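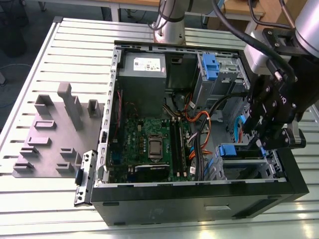
A desktop computer with its side panel removed, on a slotted aluminum work table.

Midon to Move Shirt Production to Rerndale

2026-10-02

Clothing maker Midon will move its shirt and blouse production from Larnstead to a larger plant in Rerndale, the company said in a statement to suppliers. The move covers 4 sewing lines and is planned in stages, with the first line due to start up before the end of the year.

Midon was founded in Larnstead in 1828 as a linen weaver and now makes shirts, school uniforms and workwear for retail chains. School uniforms and the cutting room will stay at the Larnstead site. The company said 26 sewing machine operators have been offered transfers, and 18 had accepted by the end of September. Those who do not transfer can apply for jobs in the uniform department.

The Rerndale building was previously used by De Luca, a knitwear firm that left it last year. Midon has signed a lease and will put in new pressing equipment and a finished goods warehouse. Fabric will still be inspected and cut in Larnstead, then trucked to Rerndale for sewing and packing.

Retail customers have been told that delivery dates for spring orders will not change. Labels and style numbers also stay the same. Suppliers of buttons, thread and interlining should keep using the Larnstead address until they receive written notice.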